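Re: [stonum-users] Word counts differ between export and index
From: Florante Mercado
To: stonum-users
Date: March 2009
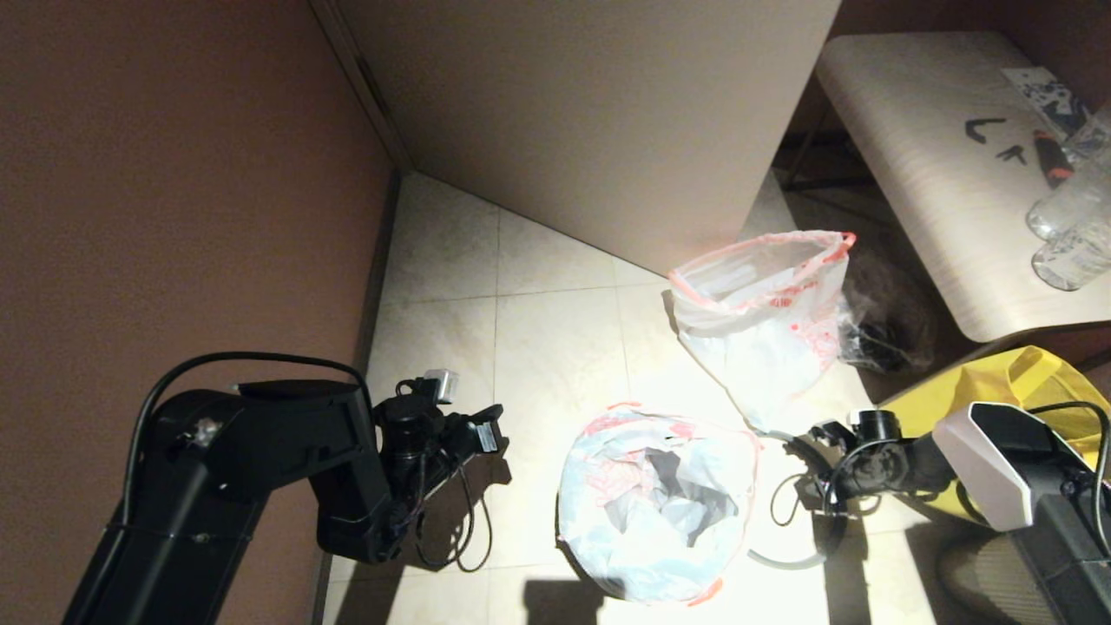
Rosalinda Sison wrote:
> We moved our catalogue to the new index in January and the totals
> no longer agree with the plain text export. The export gives a
> higher figure for every volume I have tried. The gap is small for
> the letters and large for the parish registers. Is the index
> dropping words, or is the export counting something twice? I am
> using the default settings apart from the stop list, which is empty.
>
> Lorna Policarpio suggested rebuilding with the old tokeniser but I
> would like to know the cause before I do that.

Neither. The two programs disagree on what a word is.

The export splits on white space only. The index splits on white space and punctuation, then discards any token shorter than the minimum length. The default minimum is 2, so single letters and single digits go. In letters you lose "a" and "I" and not much else. In registers you lose initials, column marks and every day of the month below 10, which would account for the pattern you describe.

There is a smaller effect in the other direction. A hyphenated surname is one word to the export and two to the index. It will hide part of the loss in volumes with many such names, so the difference between the totals is not the number of dropped tokens. Do not use it as one.

To check, set the following in the index configuration and rebuild one volume:

min_token = 1
split_hyphen = no
split_apostrophe = no

Start with a short register. Mine was some 100 pages and the rebuild finished over lunch. If the totals then differ by 3 or fewer I would stop looking – the remainder is normally a form feed stuck to the first word of a page, which the export treats as a word by itself when the page begins with a blank line.

On the old tokeniser: I would leave it alone. It handles accented capitals badly. Évan Carré reported this on the list when he indexed the Dralik papers, where his own surname was filed under both Carr and Carré, and as far as I know the fix only went into the new code. You would get totals closer to the export and worse searching.

One caution about min_token = 1. The index file grows, and searches for a single initial become slow. If your readers look people up by initials it may be worth it. Otherwise rebuild with 2 once you are satisfied and put a line in the catalogue notes saying which figure you quote. We quote the export figure for the Samonte volumes and keep the index figure out of print altogether.

Crisanto Javier has a script that lists the tokens found by one program and missing from the other. It needs both outputs sorted in the same locale, or it reports nearly everything as missing.

Florante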